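**Ticket 1506: hand-held gripper 3, fingers not closing evenly**

Site: Cavport, open workspace, ground level
Opened: 2025-05-15
Priority: normal
Status: closed, see last entry

**Reported fault**

Gripper 3 closes, but the left finger gets to the middle before the right one. Thin parts come out turned. The Tralten log shows the opening width jumping by 5 mm near the closed end, always at the same point. Gripper 5 was run with the same parts and does not do it.

**Entry 1**

Checked the obvious things first. Battery full, firmware the same on both units, trigger cable seated at both ends. Restarted the Tralten logger and cleared the old calibration. No change.

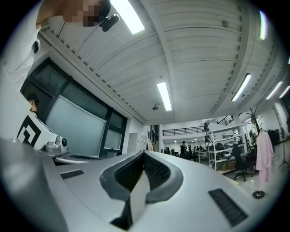
The fault could be in the linkage or in the pads, and the pads are quicker to rule out. Power off and let the fingers rest before touching anything. The textured black pads line the inside of each finger shell, and at rest the two fingers should meet in a V. Run a fingernail down each pad from tip to root and feel for a lifted corner. Keep the cloth and the cleaner away from the two black grilles on top of the housing, as fluid in there means a full strip-down. On gripper 3 the right pad had lifted at the root, enough to catch a nail. Pressed it back and it lifted again after 15 cycles.

**Entry 2**

Removed the right pad and cleaned the old adhesive off the shell. Fitted a new pad from the Manole kit. The kit instructions say to press for a minute and leave overnight, so it was left overnight with a light clamp on it.

Next morning the pad was sound. The jump in the log had gone down but was still there, so the pad was only part of the problem.

**Entry 3**

Opened the linkage cover. The screw on the right link was loose and the washer under it was worn to one side. New washer, new screw, thread lock. Moved both fingers by hand over the full travel and they now reach the middle together. 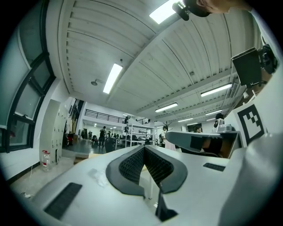 *Prirnunico Gripper Maintenance*

Calibration was redone after the repair, with the marker board standing on the right of the bench position and the gripper held so that the V pointed down to the bottom edge. Keep the board upright and do not move it between the open and closed readings. If it gets knocked, start again from the open reading. The first attempt was thrown away for that reason.

Readings after calibration:

- Open: within limits
- Closed: within limits
- Jump near closed end: none over 15 cycles
- Thin part test: passed, part stays square

**Still to do**

- Check the right link screw on gripper 5 at its next service. Same build batch.
- Reorder washers. The Manole kit has pads and adhesive but no washers, and we used our last one.
- Add the link screw to the August service sheet. At present the sheet only covers pads, cable and battery.

**Closing note**

Returned to use. If the fault comes back, reopen this ticket and attach the Tralten log from before the restart, as the restart overwrites it.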